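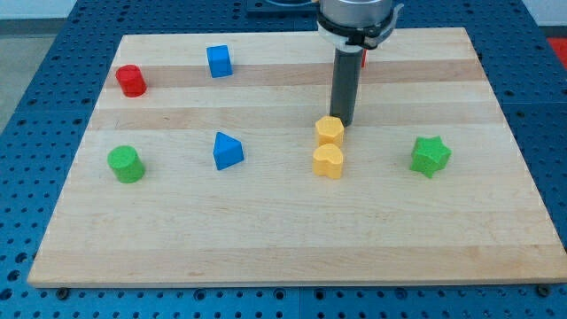

Ceven, a maker of early learning materials, will open a toy lending library in Catby this winter and stock it with 300 items for children from birth to age 7. The library takes over the ground floor of the former Utus shoe store, which closed in August. Families can borrow puzzles, pretend-play sets, simple musical instruments and building toys, including foam blocks in red, blue, yellow and green and shapes such as cubes and cylinders. Membership is open to any household in Catby or in the neighboring town of Ham.

The company signed a lease on the space this fall. Work on the interior is nearly finished, with new flooring, low shelves and a sink for cleaning returned items. A ramp has been added at the side entrance for strollers and wheelchairs.

Annual membership costs $55 per household. Members may take home up to four items at a time and keep them for three weeks. Items can be renewed once if no other family has asked for them. Grandparents and licensed home child care providers may join on the same terms. A reduced rate is available to households that already receive food or housing assistance, and applicants for the reduced rate will be asked to show a current award letter when they sign up.

Ceven ran a trial version of the library from a rented room in Ham before deciding on a permanent location. In all, 235 households signed up during the trial. Building toys and floor puzzles were borrowed most often, and the waiting list for ride-on toys ran to several weeks. The Catby library will carry more of all three. Board games were borrowed less than expected, and only a small selection will be kept.

"Parents told us the same things over and over," the company said in a statement. "Toys are expensive, children grow out of them fast, and there is no room in the closet. They also told us they wanted evening hours, so we will have evening hours."

Every item is checked when it comes back. Hard surfaces are wiped down with a child-safe cleaner and fabric pieces are machine washed. Sets with missing parts are held back until the parts are replaced. Members will not be charged for ordinary wear or for a single lost piece. A replacement fee applies if a whole set is lost or is returned too damaged to lend again.

The library will also have a play area where children can try toys before borrowing them. An adult must stay with each child. Food is not allowed in the play area, but there is a bench and table near the front door for snacks.

Ceven will accept donated toys in good condition once the library is open. It cannot accept stuffed animals, battery-powered toys without a working battery cover, or anything under a safety recall. Donations that cannot be used in Catby will be passed on to the playroom at the Ham family center.

Registration forms are available at the Catby town library and at Ceven's office in Ham. Households that joined during the trial do not need to fill out a new form and will receive their membership cards by mail. Opening hours will be posted at the Catby entrance.

Released 30 December 2023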